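Collecting Demonstrations for a Planetary Gear Assembly Task

Filed under: Manipulation, Imitation Learning

Gear assembly makes a useful test for a learned policy. The motions are short, the parts are cheap, and a small error in position is enough to stop a gear from going on. This page covers how we set up and record the task for the Marras policy at the Plelville lab, and what we changed after the first set of recordings. It assumes two arms that are already calibrated and a teleoperation setup that works.

What you need

Two arms with parallel grippers and padded fingers
A wrist camera on each arm and one camera at head height
Spur gears, plus a round plate with pegs for them
A dark, matte work surface
The Dramine recorder, or anything else that logs video and joint states on one clock

Step 1. Lay out the surface

Use a dark cloth or mat. The gears are bright metal, and on a light table the wrist camera loses the edges of the teeth. Fix the mat down at the corners so that it does not creep when a finger presses on it. Keep the light soft and even, because a single lamp puts a glare spot on the metal that moves with the arm. We lost a good part of the first recordings to that.

Step 2. Set the wrist camera angle

Both fingertips should be in view when the gripper is open, with clear space between them. If you can see only one tip, the policy has no way to judge which side a part is closer to. Tilt the camera until the tips sit in the lower half of the image, then lock the screw and save a reference picture.

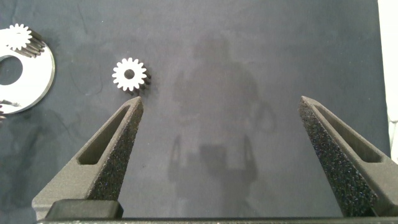

Once the angle is locked, leave it alone for the whole set. We bumped one mount halfway through a set and did not notice until training, when validation error on that arm was clearly worse. Now the operator compares the live view with the reference before every block of recordings.

Step 3. Vary the starting positions

Put the loose gears down by hand and change where they lie each time. Do not use a grid. In our first attempt we used a grid, and the policy learned to go to the grid points and close on nothing if a gear was a little off. Move the plate as well, but keep it where both arms can reach it. Start some episodes with gears already on their pegs. These partial starts give you more examples of the later stages, which is where most of our failures were.

Step 4. Record the episodes

Keep each episode under 60 seconds. Approach the gear from above, slow down before contact, and close the gripper squarely on the teeth. Over the peg, lower the gear until it touches, then turn it slightly back and forth until it drops. Leave this small search motion in the data. We used to trim it to save space - that was a mistake, and the policy trained on trimmed episodes pushed down hard and stalled.

Keep the idle arm still while the other one is working, unless you are recording a handover.
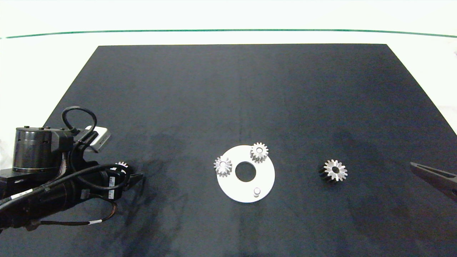 Step 5. Label and filter

Mark each episode as success, partial or failure. Give partial episodes a stage number from 1 to 3, counting the gears seated at the end. Throw out any episode with dropped camera data. We finished with 457 usable episodes, recorded over June.

Step 6. Train and check

We trained with action chunks and fed in all three camera views. Evaluate from starting positions that were not in the training set, and have someone other than the operator place the gears. With grid starts and trimmed episodes, the policy completed the full task in about 61 percent of trials. The version trained on varied starts and full episodes did better, mainly at the last peg. The remaining failures are mostly gears gripped at a tilt.

The config files are in the Jirklow repository, in the folder for this task. Check the camera order in the config before you start, as the left and right wrist views are easy to swap.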